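An Afternoon at the Urkton Skin and Laser Open House

January 3, 2023

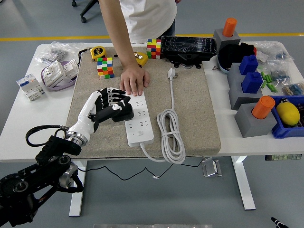

I had been promised a tour, a glass of something fizzy, and no pressure. The Mohammadi Clinic holds its open house twice a year, once in July and once right after the holidays, when everybody in Urkton has just seen themselves in other people's party photos. I went to the second one. I am told the July crowd mostly asks about sun spots.

The clinic has the upper floor of the old Rirnby building, up a staircase that got my forehead lines going before I had even signed in. At the desk they hand you a name tag, a tote bag and a form asking which part of your face bothers you. There are four blank lines. I asked if I could use the back.

Tours go out in groups of 4. Ours had two sisters who wanted the same lips, a man who said he was only there to drive them home, and me. The man asked more questions than the rest of us put together, most of them about under-eye bags.

First stop was the laser room. They use a Fleltis system for hair removal and redness, and we each got to hold the handpiece, switched off, and wear the goggles. The nurse compared the pulse to a rubber band snapping against your skin. Every clinic I have ever visited says this, and I would like to know who first went around snapping people to check. She did say clearly that tanned skin has to wait, and that one visit won't finish the job, which I appreciated.

Next came fillers. A tray of syringes sat out next to a plastic head with its muscles showing. The head looked better rested than I did. We learned where filler goes, how long the swelling can hang around, and that you should not book it the day before a wedding. One of the sisters got out her phone and looked at a calendar for quite a while.

Then the prices. The full-face laser package is $2592. The one with fillers added is $3477, and it comes with a moisturizer, in case you were wavering. Nobody pushed, I will give them that. They just left the sheet on the chair next to me, face up.

I skipped the free skin scan after seeing the line, and then joined it anyway when the cheese ran out. My pores are apparently "active." I went home with the tote bag, two sunscreen samples and a consultation card I have put on the fridge under a magnet. Parking is behind the building and they do validate, but you have to ask before you go back down the stairs.

14 shares | 4 comments

Contact | © 2023 | Back to top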